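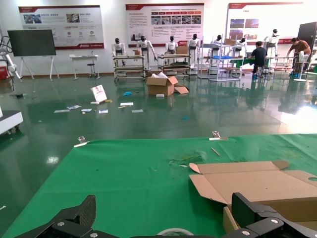
4. What the firms told us about holding prices still

I came into this part of the project as a fairly orthodox sticky-price person. I had taught menu costs to second years for a good while, I believed in them in the way you believe in something you've drawn on a whiteboard every May, and I expected the interviews to be the dull section of the paper – a bit of colour before we got to the regressions. Emil Zaugg, who did the first round of visits with me, was less sure. He kept asking why a firm that can change every price on its website before morning tea would bother leaving any of them alone. I gave him the textbook answer. He wrote it down politely and we drove to the next appointment.

The sample, to recap from Section 3, is 11 small wholesalers and 1,312 separate product lines, most of them dull things: fittings, cleaning goods, stationery, packaging. Figure 2 has a couple of items of the packaging kind, a roll of clear tape and a cardboard box. I mention packaging first as it's the category where the standard account did worst. Carton and tape costs moved up twice over our window, all the firms knew it, and the list prices hardly budged. When they did move, they moved in lumps, and the lumps didn't line up with the cost changes or with each other.

4.1 The cost of changing a price

If you ask an owner what it costs to change a price, you get a funny look. At Veklow the catalogue is a spreadsheet that feeds the website, and the manager changed one line while we were sitting there to show us. It took less time than my question had. At Gasteck there's still a printed list, so I got my hopes up, but the printed list has a line on the front saying prices are subject to change, and the counter staff have been crossing things out in biro for years. Neither place looks anything like the model in which a firm saves up its adjustments to dodge a lump-sum fee.

You can rescue the menu cost story by saying the cost is managerial: somebody has to sit down and think about it. I have some sympathy for this (I've put off thinking about plenty of things myself), and it has a respectable literature behind it. The trouble is that these people think about prices constantly. They could tell us what the bloke across town was charging for a box of cable ties. They could tell us what he'd been charging last spring. What they hadn't done was act on it, and the reasons they gave for sitting still were nearly all to do with particular customers and what those customers owed.

4.2 Trade credit and the quiet price

So let me get to the bit I find exciting! Almost everyone in the sample sells on account. The invoice says 30 days, and payment arrives when it arrives. Our mainstream price data treat the invoice price as the price, full stop, but a carton invoiced today and paid for in a fortnight is a different deal from the same carton paid for after a quarter, and the firms know this perfectly well. When costs went up, the first thing several of them did was get on the phone about overdue accounts. The list price stayed put and the terms got tighter.

Rornico was the clearest case. Their list had not changed for the whole of our first observation window, and in a conventional dataset they would show up as the stickiest firm we have. But they had dropped the early-payment discount, started charging freight on small orders, and moved a handful of slow payers to cash up front. Add that up and the effective price had risen for nearly everyone, by different amounts for different buyers. I asked the owner whether she thought of it as a price rise. She said no, a price rise was when you had to send the letter.

The letter came up again and again after that. A letter invites a reply. It puts the whole account on the table, and the customer rings a competitor for a quote before ringing you. Tightening terms goes through the accounts person and doesn't start that conversation, or at least starts a smaller one. I don't want to over-read a few interviews, but if there is a fixed cost of price adjustment in these firms I'd look for it there, in the renegotiation of a standing relationship, well before I'd look in the catalogue.

4.3 Why this matters for interest rate arguments

Here I am going to be a bit cheeky about the standard treatment. In the workhorse model a rate rise works by trimming demand, firms with sticky prices face less pressure, and inflation comes down on a schedule set by how often firms get to reprice. Credit between firms doesn't appear. Everyone settles instantly, presumably with a smile.

Now put our wholesalers in. Most of them run an overdraft, and the overdraft is there mainly to cover the gap between paying suppliers and being paid by customers. When the rate goes up, carrying a slow customer gets dearer straight away. The firm passes that on through terms, as Rornico did, or it eats the cost for a while and then sends the letter. In either case the first-round effect of the tightening on what the buyer pays is upwards. This is the old cost channel argument, and I'm certainly not claiming to have found it. What I think we add is that a chunk of it happens off the invoice, where the usual index can't see it, and that it lands hardest on whoever was already paying late.

Jonas Holzer, reading an early draft, objected that tighter terms are simply a cut in lending and should be filed under the credit channel, where they pull demand down as the theory would like. He's partly right, and I went back and forth on it for weeks. For the cash-up-front customers I'd concede the point. For the lost discounts and the freight charges I wouldn't, as those are amounts on a bill and the customer pays them whether or not they ever borrowed a cent from anyone. We've split the two in Table 5 so readers can take whichever side they like.

4.4 A caution from Thaler

One firm doesn't fit, and I'd be fudging things if I tucked it into a footnote. Thaler sells almost entirely to walk-in trade, cash or card, with hardly any accounts. On my argument they should reprice freely. They don't. Their prices are as still as anyone's, and the manager's explanation was that his regulars like a round number and he likes not being asked about it. Emil thinks this is plain old customer-relationship pricing and that my credit story should be shrunk to fit inside it. I think the two sit side by side – Thaler has no terms to tighten, so when it finally moves, it moves the list, and the one change we caught there was the largest in the sample.

It is a single firm and a single change, so I'd treat that with care. Section 5 takes up the matched invoices, 1,995 of them, and asks whether the gap between list price and effective price widens after a rate rise once we control for how late each customer usually pays. The cleaned file used there is the version we closed on December 2, 2020, and invoices disputed at that date have been left out.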